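Household Economics, Handout 5: What a Sofa Costs

Read before the May session. Bring a receipt for something you regret.

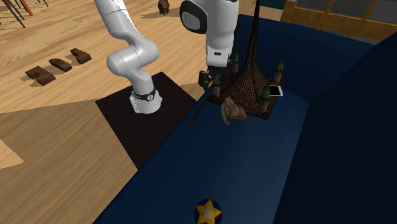

Zuweira Acheampong wrote in the margin of last term's version that a sofa costs whatever the tag says and the rest is philosophy. She got a good mark anyway. Her position is the common one, and stores are fond of it.

1. Price and cost

Price is what leaves your account on the day. Cost is everything you give up, including the things you forgot you had. A Gimgate two-seater sells for $600 in the Wistville store. Delivery is $50. The old sofa has to go somewhere, and the city will not take it from the curb, so add a borrowed truck and a favor you will be repaying until you move.

2. Cost per year

Divide the full cost by the years of use. At $650 over 5 years, you pay $130 a year to sit down. Last term most of the class guessed that their own sofa would last twenty years. Most of the class also rents.

Resale counts against the cost. Take it off before dividing. If you plan to get back half of what you paid, go look at the used listings first and then come back and redo the sum.

3. Paying over time

Flostaleo offers the same sofa at $287 down and the rest "in easy steps." The steps are easy. There are just a lot of them. Add up every payment, including the setup fee in gray type, and compare the total with the cash price. The difference is what you paid to have the sofa now. Sometimes that is worth it, especially if you are currently sitting on a cooler.

4. Sunk cost

Money already spent should not decide what you do next. Erick Kariuki's paper on this, handed out last time, covers the Makori recliner, a chair kept for years on the grounds that it had been expensive. Note his table on page 2. Ignore the footnote about his uncle.

For next time

Pick one large item in your home. Work out its yearly cost, with delivery and resale. Show the steps. "It was a gift" is not a zero; see section 1.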